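3.2 Small soft things on a desk

By the fourth week of the study we had learned to distrust the word "tidy." Drawers and shelves behaved as the literature said they would. The trouble was with cloth: pouches, cases, wipes, bags for other bags, and anything with a cord on it. These have no agreed resting shape, and their owners have no agreed opinion on where they live. We therefore treated them as a class of their own, under the working name "soft smalls," which a reviewer disliked and which we have kept.

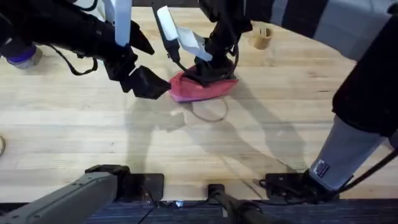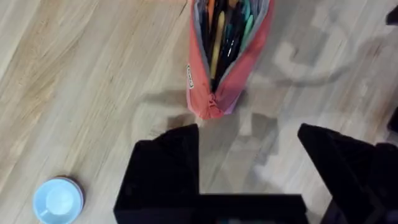 Figure 4. Soft smalls on a wooden surface. First picture: a piece of red-pink fabric, probably folded, with a thin dark cord. Second picture: an open coral-pink pencil case with pens and pencils inside.

The two items in Figure 4 are close in color and far apart in almost everything else. The pencil case is held in shape by its contents. Packed as tightly as it is, it would be hard to fold even if somebody wanted to, and it announces its purpose to anyone passing the desk. The cloth has no such advantages. Lying flat and rumpled, with its cord in a loose loop, it could be waiting to be used or waiting to be thrown out, and our participants split on exactly this point when asked to sort similar pieces.

We asked 13 households at the Clestside site to put away a set of soft smalls at the end of a working day, using whatever storage they already had. No instructions were given beyond "put these where they go." Sessions took place in January, when desks are at their most hopeful. Each household repeated the task over 5 evenings, and we recorded the final location of every item.

Pencil cases were easy. They were zipped and returned to a drawer, a bag or the back of the desk, and most households chose the same spot each time. The one exception owned three pencil cases and regarded them as interchangeable, a position her daughter disputed at length on the recording.

Items with a cord did badly. A cord offers a way to hang a thing up, and participants said so often and with conviction. Very few hung anything up. The usual outcome was the pile, by which we mean any stack of unrelated objects that the household refers to with "just there for now." In the follow-up interviews, "for now" had a median length of 4 weeks, and we stopped asking after that.

We also tried the Bech folding scheme, in which each cloth item is folded in thirds and stood on edge in a shallow box. It works well for cloth that is all one size. Mixed cloth slumps, and anything with an elastic loop catches on its neighbor and brings it along when lifted. Participants who had been keen on the scheme on the first evening were using the box for batteries by the last. The Drukon tray, which is simply a tray, was rated higher by everyone.

One coding problem should be mentioned. Our scheme allowed an item to be "open" or "closed," which suits a zipped case and makes no sense for a flat piece of cloth. Abimbola Tijani recoded the affected entries by hand, adding "folded" and "as dropped." Agreement between coders improved for the first of these. For the second, see the Fliltlow appendix, where the argument is given in full.

Shares 200 | Comments 3

deskdweller: Can confirm the battery box. Ours still has one cloth in it, standing on edge, very brave.

M. from the second floor: Did you look at whether people empty the pencil case before putting it away? I have pens in mine from two jobs ago.

pilekeeper: "Just there for now" should be in the abstract.

Contact the authors | Copyright the authors, all rights reserved | Back to top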